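Solange McKinnon on 30 Years of the Same Record

Solange McKinnon bought her first copy of Trasberg at a record store in Rosville in February of her senior year. She paid six dollars for it. The band, Cirkar, had already broken up.

"I liked the sleeve," she says. "I didn't know a single song. I played side one, and then I played it again before I turned it over."

The album is 30 years old this year, and McKinnon has written a short book on how it was made. She spent two years on the interviews, mostly by phone and mostly at night, after work.
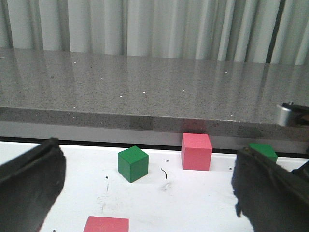

Getting the band to talk

Three of the four members agreed right away. Vernon Gauthier, who played bass, took longer.

"Vernon said he had nothing to add," McKinnon says. "Then he called me on a Sunday and talked until his phone died. He remembered what amp he used on every track. He remembered what they ate."

Drummer Annick Cormier kept the session notes in a spiral notebook, and she mailed the whole thing to McKinnon without making a copy. McKinnon scanned it the day it came and drove it back herself.

The notebook settled one old argument. Fans have long said the closing track, "Sutherland," was done in one take. Cormier wrote down six.

"Some people are mad at me about that," McKinnon says. "I don't think it changes the song. The one they kept is the fourth, and you can hear Annick come in early after the bridge. They left it."

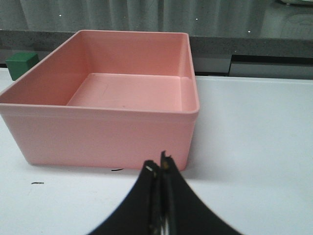 She is less sure about the second side. She thinks "Room 221" runs too long and says so in the book, and guitarist Jaxon Beaudoin, who wrote it, told her she was wrong. She printed his answer in full.

Asked about a reissue, McKinnon says the master tapes are with Darcy Gill, who engineered the record and still has a studio outside Rosville. Gill has played them for her once.

"The vocals are drier than on the LP," she says. "I'd like people to hear that. But it's up to the four of them, and they don't agree on the mix yet."

She still has the six-dollar copy. It skips on the third song, and she plays the other one she bought later.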